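Status: usable, with reservations. Last edited September 26, 2026.

# Rarton Floor Speeches

Transcripts of speeches given in the Rarton assembly, each labeled for whether the speaker accuses an opponent of something. The press office says the transcripts are verbatim. I compared a few with the recordings, and they are cleaned up. Insults survive, but half-finished sentences usually don't.

## What's in it

We requested 3,000 speeches and kept 2,737. The rest were duplicates, tributes read into the record without being spoken, or pages where two speakers had been merged and we couldn't pull them apart.

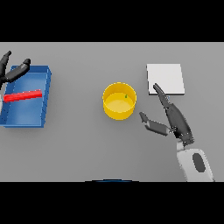

Each row has a speaker, a party, a session number, the text, and one label. Party is the party on the day of the speech. Members who switched during the Dronness breakaway show up under both, so a per-party total of members will come out too high.

## Labels

The four labels are `surrender`, `corruption`, `incompetence` and `none`. Davina Lindsay wrote the first coding guide and Chak-lun Shih revised it in July, after most of the labeling was finished. Rows labeled under the old guide were not redone. `guide_version` tells you which is which, and I would check it before claiming any trend.
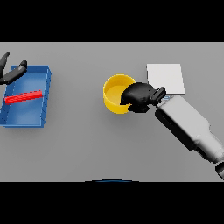

One label per speech was a mistake, in my view. Members rarely make one charge at a time, and the Sutherland bridge debate is full of speeches that call the minister both crooked and useless. The guide tells coders to pick the "main" accusation. I picture the blue tray with the red bar lying across it: one container, one item, easy to sort. A twenty-minute speech doesn't drop into a category like that, and the coders knew it. Their notes are in `notes.csv`, and they are more useful than the label column.

## Agreement

Two coders, Mhairi Dunbar and Ross MacAulay, both read a sample of 100 speeches. They disagreed on 48. The project summary calls this "moderate consistency." I call it a reason to leave the labels out of a headline. 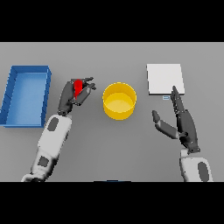 ## Known problems

- Speeches from the Beker committee are missing after its clerk changed file formats.
- Heckling is marked `[noise]`, whatever was shouted.
- Quoted accusations are sometimes coded as the speaker's own.
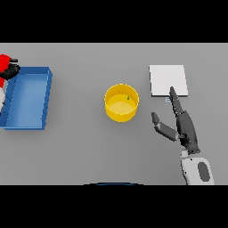
- Session numbers restart after each election. Join on `session_id`.
- Memorial speeches are coded `none` by default, including some that are plainly attacks on the government.

## Use

Fine for searching text and for teaching people how to argue about coding guides. I wouldn't rank parties by civility with it, and I have already turned down one request to do so.

Corrections go to Isla Ogilvie. Send the row number and the line from the recording.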